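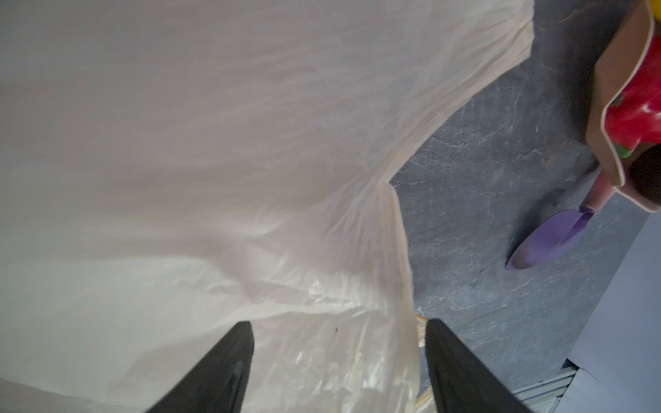 Plisgate Bag Scheme
Progress report to the Gwynne Fund
Period covered: the second half of the grant, up to the end of February
Prepared by Gebremedhin Mamo

Where we are

The short version is that we packed 1,598 bags of surplus fruit and veg in the period, which went to 312 households in Plisgate and the Stikham end of the estate. The application promised 1,500. I would like to claim that the extra 98 were down to planning. They were down to a wholesaler with a broken cold store and a great many lemons.

The grant has paid for the packing room, the van one morning a week, two part-time wages and the bags themselves. All four are within budget. The bags came in under, for reasons set out below that do us no credit.

What goes in the bags

The application described "a balanced selection of seasonal produce". I wrote that sentence and I stand by most of it. In practice the selection is decided by whatever the wholesalers at Setier market could not sell by 6 am, and the seasons it reflects are often happening somewhere else. We have had strawberries in midwinter and no carrots for three weeks running. In February we had carrots again and the packing room was briefly a happy place.

We now work to a loose pattern. Each bag should have something to cook, something to eat as it is, and one item that the household might not buy for itself. The third of these was meant to be the educational part. It is also how people come to find a green, lumpy object of the chayote sort on their draining board at teatime, and ring us.

We did produce a recipe sheet. The first version covered nine vegetables, of which we received four. The second version is a single side of paper called "If You Don't Know What It Is" and has been much better received. Its general advice is to peel it, slice it and fry it with an onion, and we have yet to hear of anything that this made worse except a melon.

The bags

You will remember that we intended to use paper carriers. The funder's visit in the first half of the grant saw them at their best, standing in a row and looking wholesome. They lasted until the first wet morning. A paper carrier with a leaking punnet in the bottom has a working life of one flight of stairs, and Stikham Court has four.

We moved to white plastic bags, bought in bulk. I know that the Fund has a preference on this and I have not tried to hide the change in an appendix. The bags are thin but they hold, they fold down to nothing, and most households bring them back. We ask for them to be left in the crate by the door. Returned bags are shaken out, looked over and used again unless they are torn or smell of fish. Reuse is where the saving came from. It was not in the plan. Kidus Mekonnen started doing it because he could not bear to see them go in the bin, and by the time I noticed there was a system.

The drawback is that a thin bag does nothing to protect what is in it, and shows very little of it either. Once a bag is full and creased over you cannot tell a good one from a bad one without opening it. We spent most of the first month handing out bags we had packed properly and a smaller number we had packed at ten to nine. The complaints followed the second sort with great accuracy.

So the packing order has changed. It goes like this, and is written on the wall:

Heavy and hard things first -- squash, roots, citrus.
Anything with a skin that marks goes in the middle.
Soft fruit last, on top, in its own small bag if we have one.
Herbs and leaves down the side.
Fold the top over. Do not knot it.

The last line is there on account of the knots. A tight knot in a thin bag has to be cut, and a cut bag is no use to the crate by the door. We were losing a good part of our returns to tidiness.

Sorting, and the question of wrinkles

Sorting takes longer than packing and always will. Everything comes off the van on to the floor, then on to the tables, and each item is handled at least once. Mould goes out. Soft spots go to the compost tub or to the soup pot at the Tuesday-type lunch that the hall runs (it has changed its day so often that I no longer commit it to print).

What remains is the middle ground, and most of the arguments in the packing room are conducted there. A red pepper that has gone wrinkled is perfectly good to eat. It is also perfectly plain to anyone who receives it that they have been given a wrinkled pepper. Our first rule was that if you would cook it yourself, it goes in. It turned out that the people packing would cook very different things. Kidus would cook a shoe.

The rule is now that a tired item may go in so long as the rest of the bag is sound, and no bag carries more than one. It means a shrivelled red thing may travel with a strawberry and something bright and yellow, and has company. We think this is fair to the food. Whether it is fair to the household was put to us quite firmly at the feedback morning, where I had laid on tea and was hoping for remarks about the tea.
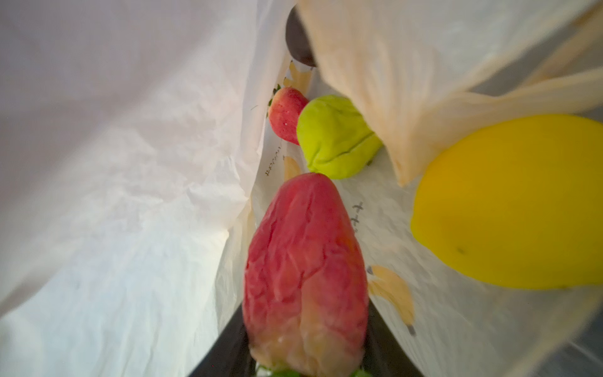 Mrs Adeyemi said that she didn't mind old, she minded surprised. If there was something in the bag that wanted using that day, she would sooner be told at the door than find it at the weekend under the lemons. She also said that one strawberry was an insult and two was a treat, and could we please make up our minds.

I have quoted this at some of our meetings since, with the result that we now say it at the door. Whoever hands over the bag mentions anything that wants eating first. It adds a few seconds to each one and has got people talking on the step, which a whole paragraph of the application had promised would happen through a noticeboard. The noticeboard is still up. It has a poster on it for a jumble sale that has been and gone.

On the matter of the strawberries we are in the hands of the market. When a split punnet comes in we share it out as far as it will go, and it doesn't always go far. We have agreed that children's households come first and that odd ones are to be eaten by the packers, who took this decision very bravely.

What households told us

We asked everyone collecting in the last fortnight to fill in a card. Most took the card. We got 27 back, of which one was a shopping list. I don't think that supports percentages and have not worked any out.

The cards that said anything said that the fruit is used up straight away and the vegetables are used up eventually. Several people asked for potatoes. Several others asked for fewer potatoes, and I have wondered about introducing them to each other. Onions are the thing that people most want and that we are given least, as an onion keeps and the wholesalers have no reason to part with one. A number of people wrote that they had tried something new. One wrote that she had tried it and would we stop.

What did not work

The pre-order list. Households could tick what they wanted, and we could then disappoint them in detail. Dropped after two weeks.

The labels. We meant to mark each bag with the day of packing. The labels we chose would not stick to a cold bag and would not come off a warm one. Half the reused bags now carry the ghost of an earlier date. We are trying chalk on the crate instead.

The second collection point at the top end of Stikham. It was open for a month and was used by people who lived nearer to the first one but liked the walk. I would try it again in better weather and at 4 pm, after school, and I should have asked the parents about the time before I printed the leaflet.

Money

The full sheet is attached. The underspend on bags has been moved to van hire, as agreed by email, and covered the extra runs during the lemon period. The room at Plisgate went up slightly at the turn of the year and the increase is within the line for contingencies. Nothing else has moved. One entry marked "sundries, knives" is for three vegetable knives and a peeler, and I would be grateful if it could be read as such.

The next period

We would like to keep the numbers level. There is demand for more, but the packing room holds four people and a table, and on a busy morning one of those has to stand in the doorway. If the larger room comes free I will write separately.

Three smaller things are in hand. We are asking the stalls at Setier whether they would set onions aside in return for a regular collection time. Kidus is drawing up a one-page guide to sorting, so that a new starter does not have to learn it from the two of us disagreeing. And the recipe sheet is going to a third version, with the melon taken out.

You asked in your last letter whether someone from the Fund could come on a packing morning. Yes, please. We start at 7.30 am, the side door is the one that opens, and it is cold in there until ten, so bring a coat that you don't mind getting beetroot on.

Gebremedhin Mamo
Plisgate Bag Scheme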